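Groreo Kava Bar, Plerthorpe - FAQ

Quick answers, updated Jul 29, 2021. 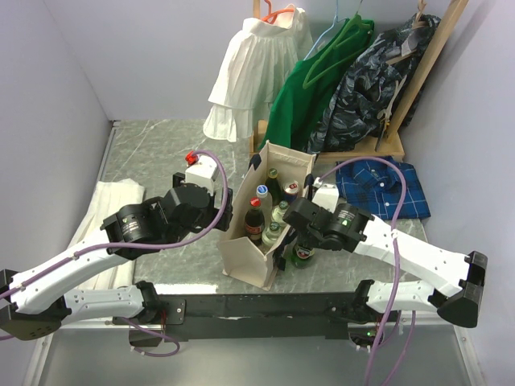

Bottles and a can in a cream tote with navy handles.

What is kava?
Ground root of a Pacific pepper plant, mixed with water. Earthy. Numbs the tongue a bit.

Can I mix it with alcohol?
No. Wont serve you if you've been drinking.

On medication or liver trouble?
Ask your GP first. Same if pregnant.

Driving home?
Please don't. Bus 124 to Midham stops outside.

Can I bring soft drinks?
Yes, sealed ones.

Group bookings?
Ask for Leandro at teh bar.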